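Stilldale handling group, working rules for simulated and real pick trials
Notes of the meeting held February 12, 2020, Vonard site, upstairs room

I'm on minutes again, so apologies in advance for the style. If I've put words in your mouth, shout before the next one and I'll change them. We had people from Vonard, Stilldale and Gethin in the room, and Stavirberg on the phone (the line dropped twice, so they may want to read item 3 carefully).

1. Last month's minutes
Agreed as they stood, apart from one slip. I'd written that the January trials were all signed off, and Gethin pointed out that the second batch is still waiting for a safety check. Corrected.

2. Speed limits when a person is near the arm
This took up most of the morning! The draft rule says the arm slows down whenever someone steps over the yellow line, and Vonard are happy with that. Stilldale would like a full stop instead, at least for visitors and new starters. I said I could live with either as long as it's the same on both sites, as I'm the one who has to train people on it and I keep having to check which building I'm in.

We settled on a full stop for anybody not on the trained list, and slow running for those who are. Restarting needs a button press from outside the line, never from inside it. Gethin will redraft the page and send it round.

3. What counts as a finished trial
Stavirberg had been through the logs and found that we'd been marking them in different ways. Out of 1620 simulated runs, 106 had no end state written down at all, which is a bit embarrassing (a fair few were mine). Some of us were writing "done" when the fruit was let go, others when the arm was back home.

New rule: a run is finished when the object is at rest and the arm is parked clear of the work area. Both have to be in the log. If the operator stops it early, it's written up as stopped, with a reason, even if the reason is only that it was lunchtime. We also agreed that old runs won't be re-marked by guesswork. They go in a separate folder and stay out of the totals.

4. Scene set-up for the basket task
I like this task, so I probably talked too long. The layout we're working to has one pomegranate on the bare wooden table, crown up, with a wide gap between it and the wicker basket. Vonard asked whether the gap could be tighter to save time. We said no for now, and the start layout gets saved with every run so that anyone can load it again.

Stilldale raised the basket rim, and whether touching it should count as a fault. After some back and forth: a brush is noted, a push that shifts the basket is a fault.

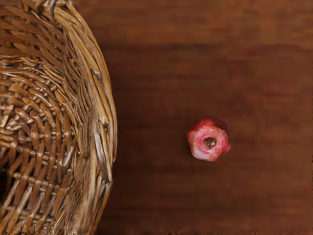 5. Moving from simulation to the real cell
The draft asked for 1000 clean simulated runs before anything goes on the real arm. Gethin thought that was too many for small changes, and I must say I agreed. So we keep the full number for a new task or a new gripper, and a change to settings only needs a short set, with 2 people signing the sheet. Stavirberg want it written down what "small" means, and I've been given that job. Draft to follow.

6. Any other business
The stop button on the Vonard cell is hidden behind the coat hooks. Please move your coats. Stilldale asked for bigger print on the door card, which I'll do this week.

Next meeting is at Gethin, same start time, and bring your own mug.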